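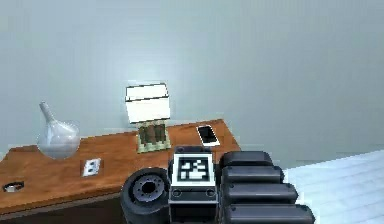
**Brundo Sound Archive: progress report, May**

What a spring it has been! When we last wrote, most of the Olter valley recordings were still on reels in the old chapel store, and we weren't sure how many would play at all. We now have 713 of them copied and safely backed up, and the listening has been a joy from start to finish.

## Copying

The second-hand deck your grant paid for has run almost every working day (it needed one new belt, which we bought from the repairs budget). A few reels from the Leinonen deposit are sticky and shed badly, so we have put them aside for specialist treatment. 35 reels are waiting in that pile. Three of the boxes are labelled "harvest songs", so we are very keen to hear them.

## Cataloguing

Slower than planned, and we'd like to be open about that. The dialect is strong in the older interviews, and place names take ages to pin down: "Zerkex" turned up under 5 different spellings before we matched it to the quarry hamlet on the parish map. Every spelling is now in the index, so people searching for family should find it whichever one they grew up with.

## Listening afternoons

We tried our first one on a Sunday at the village hall and ran out of chairs. People recognised voices, argued happily over which mill was meant, and stayed until well after the tea had gone. We'd love to hold more in the autumn!

## Money

Spending is on track except for storage drives, which cost more than we had allowed. We would like to move the unspent travel money across to cover the difference, if you agree.

## Next

- Send the sticky reels away for treatment
- Finish summaries for the mill and quarry interviews
- Book the hall for autumn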